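The Second Electrolyte

The cell sat in the glove box at Kestimora, no bigger than a shirt button, and Stavros Konstantinidis had been talking to it since lunch.

"Hold," he told it. "Just hold, you beautiful thing!"

Roy Ellwood pulled a stool over and looked at the screen. The line was flat. Flat was wonderful. Every zinc cell they had built that winter had started with a line like that and then, somewhere in the night, dropped off a cliff, and in the morning there would be little gray whiskers of metal grown right through the separator.

"What cycle is it on?" Roy asked.

"2096."

"You're kidding."

"I am not kidding! Look at it!" Stavros grabbed the older man by the sleeve and nearly pulled him off the stool. The best they had ever done before was 300, back in February, with the salt from Cabral, and they had gone out for pie over that one.

Roy looked. He had worked on batteries for 23 years, most of them at Nolura, where he had watched a whole floor of smart people chase a membrane that never did work, and he had learned to keep his face still. It was getting hard to keep his face still.

"Which bottle did you use?"

"That's the great part," Stavros said, and then he stopped, and a funny look came over him. He went to the shelf. There were 2 bottles there, side by side, both with his own terrible handwriting on the labels. One was the mix they had planned together. The other was something he had stirred up on his own one evening, with far too much water in it, out of plain curiosity.

The planned bottle was full to the neck.

"Oh," said Stavros.

"Oh," said Roy, and he started to laugh, a big wheezing laugh that went on so long that Stavros caught it too.

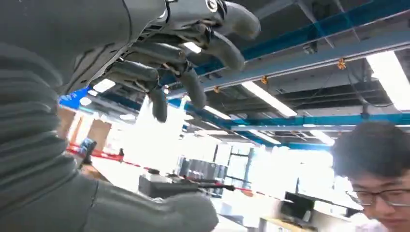 "Did you write down what's in it?" Roy asked when he could talk again.

"Of course I wrote it down. I think I wrote it down." Stavros was already pulling notebooks out of the drawer, green ones, blue ones, one with a coffee ring on every page. "It was the night Drona called about the furnace. I was on the phone. I had the pen in my hand, I remember the pen!"

He found it on the back of the furnace quote, four lines in pencil, slanting uphill. Roy put on his glasses and read them through twice, moving his lips. Then he wrote 10 April 2019 across the top in ink and signed his name under it, and handed the pen over so Stavros could sign too.

Behind them the tester clicked and began another charge.

"Get your gloves," Roy said. "We're making ten more."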